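Hiltetti workshop, arm build: notes from the February get-together

Kavitha Krishnan in the chair (well, on the stool), and me, Ysaline Delaunay, scribbling. We started at 7.30 once the kettle had been dealt with.

Money first. We've spent £1,911 of our £2,000, so new gripper fingers will have to wait unless Lebrun gives us a discount (I'm ringing them!). The Nadow cable ties were agreed, no arguments.

Bins. I'd like them bolted together, Kavitha wants to keep the clamps so we can still shift things about. Clamps stay for two more months, then we vote again.

Block picking. Long chat, this one – Kavitha thinks blocks lying against the walls need their own approach angle, and I think she's right, so she'll write it up. I'm having a go at tidier cable routing round the wrist.
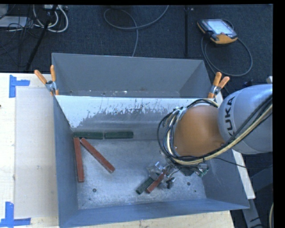
The KUKA over the front bin, with red and green blocks.

Any other business: whoever borrowed the Uvudent deburring tool, please bring it back. Finished at 9.15. Kavitha to book the room for next time.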